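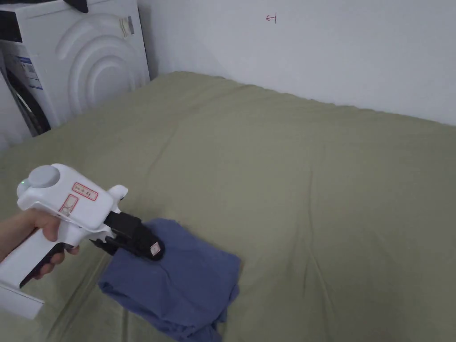
Blue cloth on the green sheet.

10 Apr 2019, dye room

Vat still sulking. Temperature on arrival 27 C, which is a nice day at the beach and no use to indigo. Somebody (me) left the lid off the big pot on the way out. Warmed it slowly in the water bath, stirred, skimmed, went for coffee, came back. Surface had a thin coppery film by then and the liquid under it had gone from pea soup to something closer to weak tea. I call that progress because I'd like it to be.

The recipe as mixed: lime at 200 g, fructose by Gintarė's card, indigo from the Grollotum tin. Her card says "sugar, generous." Gintarė, please define generous. The stock jar holds 2000 ml and I filled it to the neck, so there was no room to stir without wearing some of it. Next time use the bigger jar.

Test strips went in at ten-minute intervals. First dip came out green and turned a respectable blue on the line. Second dip was darker on one end, my fault, I let it touch the sludge. Third dip looks exactly like the second, and I have written "3" on it in pencil so we can go on believing in it.

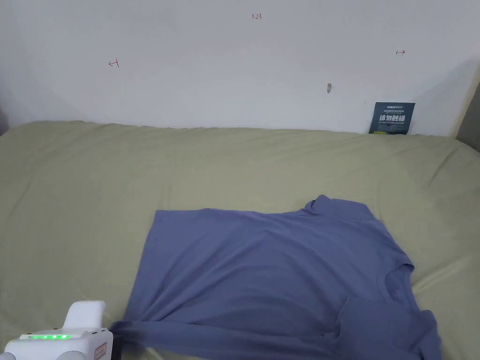
Blue-violet T-shirt, plain white wall.

Rub test on the old samples, lot 3014. Chae-won rubbed, I watched and offered opinions. Dry rub is fine. Wet rub left a blue smear on the white cotton that you could read as poetry if you were feeling kind. I think we rinsed that lot too soon, before the air had finished with it. The Lostisau cotton did better than the Seok cotton, though the Seok was never scoured properly and everybody knows who was on scouring that week. (See August. See my initials.)
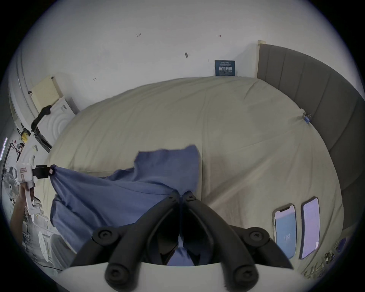
Seon-mi wants a shade name for the middle of the range before the cards go to Rirketti. The candidates so far are "Harbor," "Dusk," and "Blue 4," and I voted for Blue 4. She is after something faded and easygoing, the muted denim of that crumpled cloth on the khaki sheet, and our three-dip strip is too clean for it. Two dips and a long rinse would get us closer. A touch of iron might dull it down too, but Yoon-hee has banned iron from this end of the bench after what happened to the yellows. 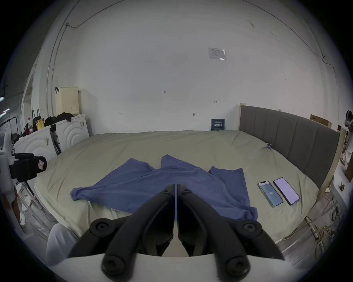 How long should a piece air between dips?
Until the green is completely gone from the folds as well as the flat parts, and then a few minutes more.

To do: feed the vat tonight, lid ON. Scour the rest of the Seok. Ask I-seul where the good thermometer went; the one I used is missing the bottom of its scale. Relabel strip 3.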